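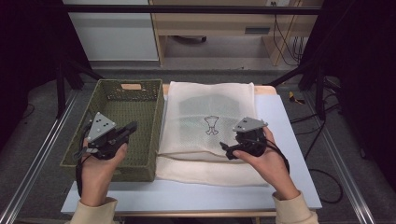 4. Drying a load

Support > Marema dryers > User manual > Section 4

This section covers daily use of the Marema 79 condenser dryer once it has been levelled and connected as set out in section 3. Read the cautions in section 1 before first use.

4.1 Preparing the load

1. Check the care label on each item. Do not dry items marked with a crossed-out dryer symbol.
2. Empty all pockets. Close zips, hooks and duvet covers.
3. Sort by fabric and thickness. Towels and thin cotton cloths finish at different times and should be dried in separate loads.
4. Spin the load at the highest speed the fabric allows.
5. Shake out each item and place it loosely in the drum. A plastic basket with mesh sides is suitable for carrying the load and for holding small items until they are folded.

Caution: Do not dry items that have been in contact with cooking oil, petrol, wax or stain remover. They may catch fire even after the dryer has stopped.

4.2 Starting a programme

1. Close the door until the catch clicks.
2. Check that the water tank is pushed fully home.
3. Turn the dial to the programme you want. The time remaining is shown in minutes.
4. Press Dryness to choose Iron, Cupboard or Extra.
5. Press Start and hold for two seconds.

Note: The longest programme, Cottons Extra, is set to 149 minutes. The display may stay on one figure for a while during the last part of the programme. The sensor is checking the load and no action is needed.

4.3 Adding or removing items

1. Press Pause and wait for the drum to stop.
2. Open the door. The drum and the metal parts of the clothes may be hot.
3. Add or remove items, close the door and press Start.

If the door is left open for more than ten minutes the programme is cancelled and must be set again.

4.4 After the programme

1. Remove the load at once and fold it on a clean, flat surface. Anti-crease turning continues until the door is opened.
2. Pull out the lint filter, open it and wipe both halves with a dry cloth.
3. Empty the water tank and refit it.
4. Turn the dial to Off.

Note: Water from the tank is not fit for drinking or for pets.

Caution: Never run the dryer without the lint filter, or with a filter that is torn. Replacement filters are sold under part number 923.

4.5 Messages on the display

E1: Water tank full or not seated. Empty and refit the tank, then press Start.
E2: Lint filter blocked. Clean as in 4.4.
E4: Door not closed. Check for fabric caught in the seal.
E7: Motor fault. Unplug the dryer and contact Kahraman service.

If E1 remains after the tank has been emptied, clean the float as described in section 5.

Related sections
3. Levelling and connection
5. Monthly cleaning
6. Changing the door side
8. Spare parts and filters

Kahraman Home Appliances | Service desk: extension 239 | Revised Monday, May 27, 2019 | © Kahraman | Back to top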